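Skirnier: student council minutes, tidied up

Hi, I'm Su-chen Chow. I started Skirnier in August when I couldn't find out how our council had voted on the bike shed money. It's 285 motions from Flovard and Ulton colleges, one per row, with the mover, the seconder and the result. I typed up 112 of them myself from scanned pages — never again!

Columns are date, college, motion, mover, seconder, result. Blank result means the minutes didn't say. Ulton spells "honorarium" 4 different ways and I've left them all in.
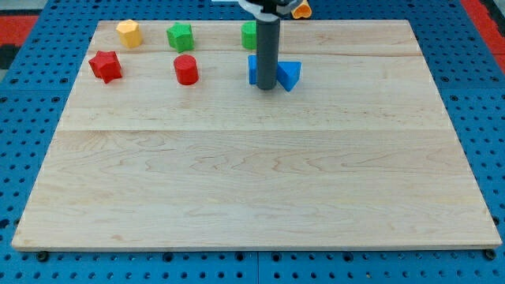 Abstentions are only recorded for Flovard, so please don't compare turnout between the two. Found a mistake? Open an issue and tell me the row number. Last updated 9/20/26.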